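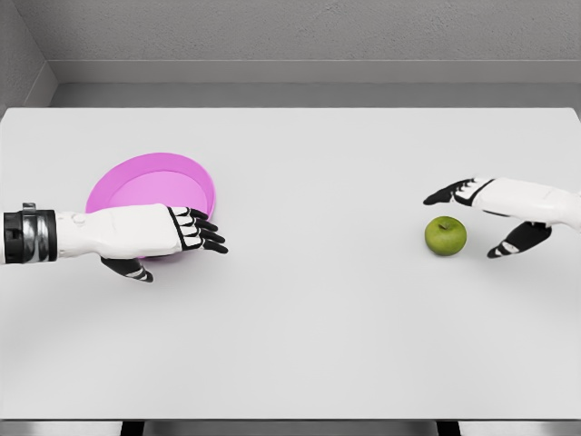 Wasetti has paused its two-handed pick-and-place tests after a timing fault turned up in the simulator in April. The software logged a grasp as complete before the fingers had closed, the company said. The fault appeared in 53 of 3461 runs. No hardware was damaged.

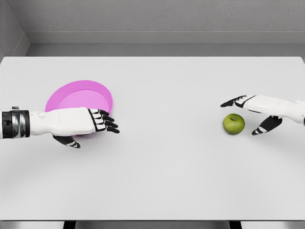

Lucyna Kołodziej said the log should never have been trusted on its own, and asked for a contact check before the arm is allowed to lift. Wasetti said that check will be in the next build.

Engineers traced the error to an update of the hand controller. The earlier version has been restored while they work on a repair.
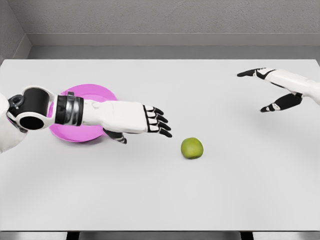
Filed under: Robotics, Safety

Jarcombe, which uses the same controller, has stopped its own trials for 13 days.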